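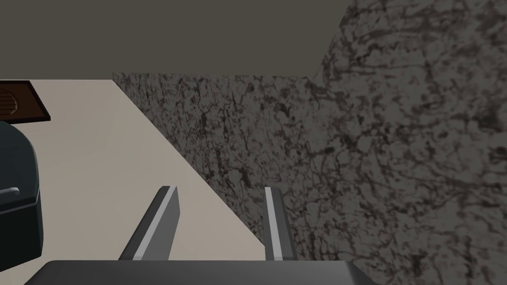 프리코사리 여자 핸드볼 리그의 중계권 계약은 지난 시즌 개막을 앞두고도 체결되지 않은 상태였다. 리그 사무국은 권리금의 하한을 고수하였고, 중계사 쿨타는 제작비 분담을 먼저 확정할 것을 요구하였다. 양측의 입장은 그림 속 그리퍼의 벌어진 두 손가락처럼 간격을 둔 채 마주 서 있었으며, 그 사이에 잡힌 것은 아무것도 없었다. 합의는 11월에 이르러서야 이루어졌고, 그동안 치러진 경기는 구단이 자체적으로 송출한 영상으로만 남아 있다.

리그에는 12개 구단이 참가한다. 새 계약에 따라 쿨타는 정규 시즌 전 경기의 중계를 맡고, 각 구단은 경기장 내 중계석과 통신 회선을 제공할 의무를 진다. 권리금은 모든 구단에 균등하게 배분된다. 성적에 따른 차등 배분안도 검토되었으나 하위 구단의 반대로 채택되지 않았다.

협상을 총괄한 로크사나 산두 사무국장은 균등 배분이 리그의 존속과 직결된 사안이었다고 설명한다. “상위 두세 팀의 경기만으로는 한 시즌을 편성할 수 없습니다. 상대 팀이 있어야 경기가 성립하고, 그 상대 팀에도 같은 몫이 돌아가야 한다고 판단하였습니다.”

현장의 부담은 구단마다 다르다. 플라디츠에 위치한 치오바누의 홈 경기장은 관중석이 3394석으로 중계 설비를 갖추는 데 큰 어려움이 없었다. 반면 시립 체육관을 빌려 쓰는 구단은 대관 시간이 정해져 있어 장비 반입과 철수 시간을 따로 확보해야 한다. 쿨타의 제작 책임자 이베트 라샹스는 일부 경기장에서 음향 점검에 쓸 수 있는 시간이 15분에 불과하다고 밝혔다. 선수 소개와 국가 연주가 앞당겨지는 날에는 이마저도 줄어든다.

중계 방식에도 변화가 있었다. 쿨타는 골키퍼의 움직임을 경기 내내 별도로 기록하고, 7미터 던지기 상황에서 이를 본화면에 편집해 넣고 있다. 해설을 맡은 베로니카 바르부는 선수 시절 골키퍼로 활동하였다. 바르부는 “득점 장면만 보아서는 수비가 어느 쪽을 열어 주었는지 알기 어렵다”며, 슛 이전의 위치 선정을 설명하는 데 해설 시간의 상당 부분을 할애하고 있다. 시청자 의견 가운데에는 설명이 길어 경기의 흐름을 따라가기 어렵다는 지적도 있어, 후반전에는 설명을 짧게 하고 작전 시간에 보충하는 방식으로 조정되었다.

선수 처우는 계약 과정에서 가장 늦게 다루어진 항목이다. 다수의 선수는 여전히 직업을 병행하며, 평일 저녁 경기가 늘어날수록 근무 일정과 충돌하는 일이 잦아진다. 중계 편성상 경기 시작 시각이 오후 6시로 앞당겨진 경우에는 원정 선수들이 오전부터 이동하여야 한다. 선수협의회를 대표해 협상에 참여한 흥 타이는 편성 변경으로 근무를 쉬게 된 선수에게 경기당 200유로를 지급하는 보전 조항을 제안하였다. 사무국과 쿨타는 이 조항을 수용하되, 경기 시각이 당초 공지보다 앞당겨진 때로 적용 범위를 한정하였다.

흥 타이는 조항의 취지는 지켜졌으나 적용 범위에는 이견이 남아 있다고 말한다. 경기가 늦춰져 귀가가 자정을 넘기는 경우에도 이튿날 근무에 지장이 생긴다는 것이다. 협의회는 다음 시즌 규정 개정 시 이 문제를 다시 제기할 예정이다.

구단 측의 평가는 대체로 신중하다. 치오바누의 테오도르 부자투 단장은 중계가 시작된 뒤 지역 기업의 후원 문의가 늘었다고 전하면서도, 이를 다년 계약으로 이어 가려면 편성이 안정되어야 한다고 강조하였다. 후원사는 시즌 전에 홈 경기 일정을 받아 보기를 원하지만, 현재는 경기 시각이 한 달 단위로 확정된다. 사무국은 후반기 일정부터 확정 시점을 앞당기는 방안을 쿨타와 협의하고 있으며, 변경된 일정은 각 구단의 매표 창구와 리그 누리집에 함께 공지된다.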